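Search this notebook
Search

November — posted by the glaze bench, Jostside workshop

Picking up from the last entry. The second batch of the Finden clear is mixed and sieved. I went through the 80 mesh once and the 120 twice, and it still left a little grit on the lid of the bucket. I think that is dried glaze from last time and not the new material. Washed the lid, will look again tomorrow.

Specific gravity came out heavy, so I let it down with 135 g of water and stirred for a good while. It pours better now. Old bucket stays on the bottom shelf until we decide whether to reclaim it. Please don't top it up from the new one.

Test tiles: 19 in this firing, all on the Skumstead body, bisqued last month. Numbers are in iron oxide on the back. Two of them have the number on the foot because I ran out of room. Dip times were short, medium and long, and the long ones look too thick already. Expect some crawling at the corners.

Kiln is programmed to 2,234 F with a short hold. The top shelf ran cooler than the bottom in the last firing, going by the cones, so I moved the witness cones closer to the middle and put a second set by the lower peep. If the top is still behind, we should look at the elements before doing anything else to the schedule.

Rim lines are still the weak point. The Sethi red goes on fine with a liner brush but breaks up where the clear pools over it. Things to try:

— less water in the color, more gum
— band it on bisque, then a thin coat of clear
— leave the color off the outermost edge and keep the line just inside

I like the third one best for looks. It also keeps the red away from the spot where the glaze thins out and goes brown.

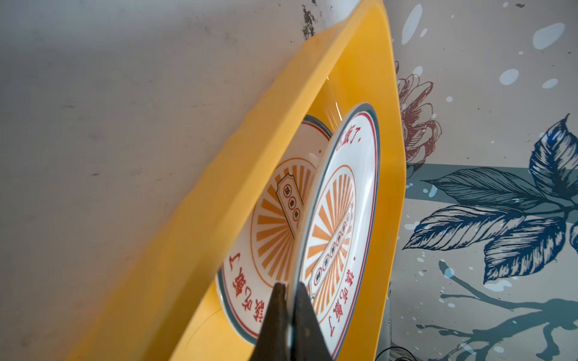
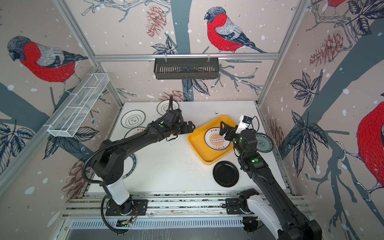 Top: white plates with a darker rim and a thin red line, in the yellow bin. Bottom: the yellow tray on the white table.

Brush notes, before I forget. The long liner holds enough color for one full turn of the wheel if the wheel is slow. The short one doesn't, and the join shows. Wet the rim with a sponge first and wait until the shine goes. Painting on a wet rim made the line bleed on both cups I tried.

We are low on cone packs and wax resist. The wax in the small jar has gone stringy, so I'd throw it out. There is enough gum for one more batch of color.

Kiln went on at 4:40 pm, lid cracked for the first stage and then closed. Leave it shut until it reads under 200. I'll unload and write up the tiles in the next entry, with cone readings for both shelves.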